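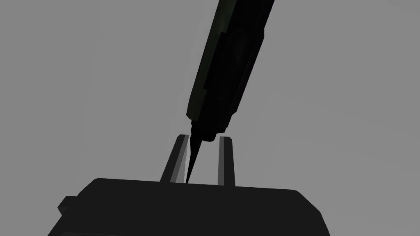

Home | Members | Meetings | Minutes | Contact

Waditley Fuel Buyers Group
Minutes, August meeting, start 9:30 a.m.

Present: 7 member firms, plus the terminal agent by phone. Two apologies.

Last minutes: ok'd. One fix, the Zondelis dock fee is per call, not per day.

1. Diesel pricing basis
Long talk. Current supply deal still prices off the inland rack posting. Several members say the posting hardly trades anymore and lags the coast by a day or more. Zondelis offers to switch to a waterborne basis plus freight. Objection from the two smallest buyers, they take truckloads only and don't want freight swings on the invoice. Compromise: run both formulas side by side on paper through the next delivery cycle, compare, then vote. No change to invoices meanwhile.

2. Storage at Skundelura
Lease on tank 19 up for renewal. Tank is 73 percent full as of this morning. Owner wants a longer term, we want a shorter one with an option. Agreed to ask for 2 years, and see what comes back. Heel volume still not settled, who pays for it if we leave? Agent to send the old contract wording.

3. Winter grade
Changeover date same as last year unless the refinery moves it. Members to send winter volumes by end of month. Nearly 7 loads were short last winter becuase forecasts came in late. Please don't repeat.

4. Late barge
Demurrage claim received. Group view is that the dock was ready and the barge missed its slot. Reply to go out saying so, with gate log attached. If they push back, split it at most.

5. Credit terms
Supplier asking for shorter payment days. Not agreed. Two members would take it for a discount, rest would not. Leave open, get an actual discount figure first.

AOB
Truck line at the Waditley rack too long before 6 a.m. Ask terminal for a second loading arm to be opend earlier.
Member contact list out of date, send changes.

Next meeting same room, same time. Pricing comparison first on the agenda.

Closed 11:10 a.m.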